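Stop telling people to skip supper

I'm writing this at half six with the kettle on, so forgive the state of it. But the no-food-after-seven thing has come round again and I've had enough.

You know the rule. Kitchen closed at 7. Brush your teeth, drink some mint tea, go to bed feeling saintly. The Skellov plan says it, the Ojala app pings you about it, and now half the people I work with say it to each other in the lift like a weather report.

Fine if your day ends at seven. Mine doesn't. I get in from Woltitz at twenty to eight most evenings, later when the trains are bad, and I did 39 days of the Skellov plan in spring being told that my dinner was the problem. What I ate on those 39 days – an enormous lunch, because I was frightened of the evening. Biscuits on the platform. Then nothing, then toast at eleven, standing up, in the dark, cross with everyone.

Lost no weight. Slept badly. Shouted at a printer.

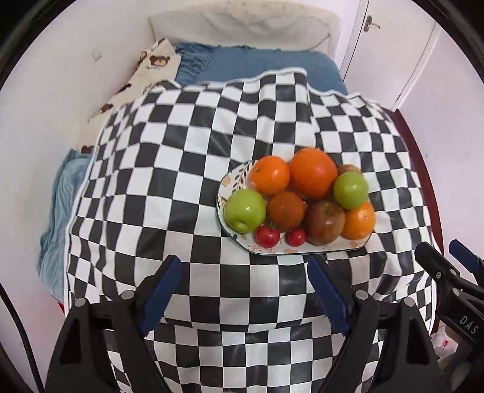
Supper used to be a small, ordinary thing. Soup, an egg, cheese and something from the fruit bowl. My own gran would have put out oranges and green apples on a good plate with leaves painted round the rim and called that the end of the meal, whatever the clock said. She ate late all her life. She also ate slowly, sitting down, and I'd put money on that mattering more than the hour.

I'm not saying eat a roast at midnight. If a late dinner gives you heartburn then have it earlier, obviously, and if your doctor has told you something, listen to them and not to me. But a rule made for people who finish work at five shouldn't be sold as a law of the body. It's a timetable. Somebody else's.

And the selling is what gets me. Ojala wants a subscription to tell you when your own kitchen is shut. Skellov does a "bridging sachet" for the hungry hours, which you stir into water, and it tastes of a vanilla candle. So you can't have a bowl of lentils at eight but you can have that. Right.

What I do now, for what its worth. Proper breakfast, porridge usually. Normal lunch. Something at five so I don't get off the train ravenous. Then supper when I'm home, cooked the night before if I was organised, beans on toast if I wasn't. Fruit after. Bed a couple of hours later. Boring, and I've kept it up far longer than the plan.

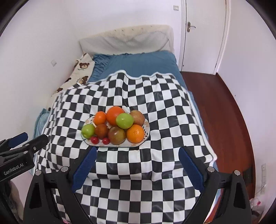 Sulturwood left a comment under my last post on this, saying that a closed kitchen was the only thing that ever stopped the evening picking, and that for some people a daft rule is easier to keep than a sensible one. More than 48 hours I've been chewing on that. It's a fair point. If you graze from the sofa until bedtime then a line in the sand might help, and I wouldn't take it off anyone.

But pick your own line. Mine is: nothing eaten out of the packet, nothing eaten standing up. Nine o'clock is allowed. Ten, if the trains have been realy bad.

Kettle's boiled. There's leek and potato in the fridge and I'm having it late.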